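Furton bin-picking demonstration

The Furton bin-picking demonstration was a public showing of a robotic sorting cell held on 4 April 2023 at the Furton works of Brusatgate, a maker of handling equipment. It formed the main item of the firm's open day, which also took in a tour of the paint line and a talk on apprenticeships. The demonstration was meant to show that an industrial arm could lift mixed metal parts out of an open bin without a person first setting them out in rows. Whether it showed this has been disputed.

Background

Picking parts from a bin is an old problem in factory automation. A person can reach into a box of jumbled pieces and bring one out with little thought, while a machine has to find the piece, choose a way to hold it, and get its own hand past the walls of the box. Makers have described the problem as solved, or nearly solved, many times. Most of the working systems deal with one kind of part, in good light, at a pace agreed in advance.

Brusatgate began its own work on the subject under the name Drurnine. The name covered the software only. Early notices called Drurnine "ready for any bin", a phrase that was dropped from later material without comment. A closed trial at Girard, the firm's second site, was said to have run for 532 picks. No list of failures from Girard was released, and the notice did not say what had been picked or whether anyone had stepped in to help.

The open day

The open day was planned for the previous June and then put off. Visitors were taken through the cell in groups and stood behind a rail while a member of staff gave a spoken commentary. Each group saw 4 runs. A screen beside the rail showed a running total that had reached 3,940 by the afternoon, although the commentary used the words "picks" and "cycles" as if they meant the same thing. A cycle, as the handout defined it, was any trip of the arm into the bin and out again, with or without a part.

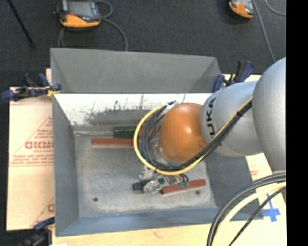
The arm at work over the metal bin, with red bars and a green-handled tool on the bin floor.

The cell used a KUKA arm carrying a metal gripper, with the cables for the gripper led along the outside of the arm in a wide loop. The bin was a grey metal box with sloping walls, set among clamps. Sloping walls matter in this sort of work – a part that slides toward the middle is easier to reach than one lying hard against an upright side – and several visitors asked how the system would cope with an ordinary square-sided crate. The reply was that this was being looked at.

The number of parts was another point of doubt. The firm's poster spoke of "mixed and crowded bins", yet the bin in the picture holds only a few pieces that can be seen, with a good deal of bare floor between them. Red bars against light grey metal are also easy to tell apart by colour. Neither choice is unusual for a public showing, but both make the task simpler than the one described on the poster.

Operation

According to the handout, each run followed the same order. The system looked for a part, worked out a grip, lowered the arm, closed the gripper and carried the part to a tray. If the grip failed, the arm was to withdraw and try again up to 2 times before calling for an operator. The handout gave no figure for how often an operator had been called.

The commentary described the system as "deciding for itself". This was true in a narrow sense. The choice of part and grip was made by the software during the run, but the position of the bin and the shapes of the parts had been entered beforehand. A change of part meant a new set-up, and the time needed for one was not stated.

Reception

Local coverage was friendly and mostly repeated the poster. Trade readers were cooler. One newsletter noted that the arm moved slowly when inside the bin and that a worker with a glove could have emptied it several times over during a single run. It added that speed was not the only test, and that a slow machine might still be worth having on a night shift if it could be left alone. No evidence on that point was offered at Furton.

Brusatgate said afterwards that the day had met its aims, which it had not published.

Later work

Drurnine was moved to Girard after the open day for tests with deeper bins. A second demonstration was announced with square-sided crates on the programme. As of the last notice from the firm, no date had been set for it.

See also

Bin picking
Industrial robot
Machine vision
Robot end effector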